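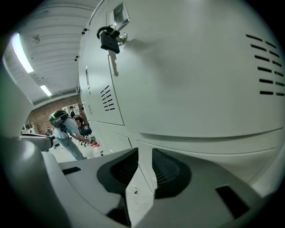
Figure 3. View from the hand-held gripper in front of the storage lockers; the workspace is seen further back.

4.2 Planning the purchase of collection equipment

The budget in this section was prepared for the second phase of the Starkcombe study, when the number of collection places had to grow and the money for equipment did not grow in the same measure. We describe how we decided what to buy, what to share and what to leave for a later year. We believe that this part of the work is seldom written down, although it has a strong influence on which experiments are possible.

Our first list was made by asking each working group for its needs. This method gave us a list that was too long and in some places counted the same need twice. For example, two groups both asked for a full set of spare finger pads, while one common stock was enough for both. The second list, made by Marichka Karpenko and Fedir Lysenko, started from the tasks. For each task we wrote which tool the operator must hold, how often it is changed and what happens to the day's plan if it is missing.

Hand-held grippers took the largest part of the budget. We compared the Nurach gripper with a design made in our own workshop. The workshop design was cheaper in material, but it needed the time of Brayan Puma for assembly and for every repair, and this time was already promised to the fixed arms. We therefore decided to buy the main grippers and to make only the finger pads ourselves. The order was for 400 pads, which should cover one year of collection at the present rate of wear. A smaller order of 200 was considered, but the price of each pad was much higher and the delivery was slow in January, when our supplier closes its moulding line.

Storage was missing from the first list completely. The groups thought of it as furniture and the building office thought of it as laboratory equipment, so it stood in the budget of neither. In Figure 3 the lockers have a padlock on the upper door and ventilation slots in the doors. Both points became part of our specification. A lockable door was required by our insurer for any tool above a certain value, and open slots were preferred because batteries are kept on charge inside. We also asked for panels or drawers below the doors, where small parts can be sorted by task.

The distance between storage and workspace should be planned at the same time. When the lockers stand in the same room as the work, an operator can change a tool without leaving the session. The cost is floor area, and a door which opens into the walking path is a risk for a person who wears a headset. Following a suggestion of Ximena Ledesma, we kept a free strip in front of all locker doors and counted this strip as used area in the room plan.

For headsets we made a different choice. They are replaced by newer models quickly, and a three-year purchase would leave us with old devices for the last year. We rented them through Trerosura for the collection months only. The rent is higher per month, but it includes exchange of a broken device and we do not pay in the months for analysis.

The final budget had 109 lines. It was approved on November 8, 2023, with one change: the reserve for repairs was reduced by half. Gisela Palma had warned against this, and her estimate was closer to the real spending than ours. In the next plan we will calculate the reserve from hours of use and keep it apart from the purchase price, as the two were only weakly connected in our records.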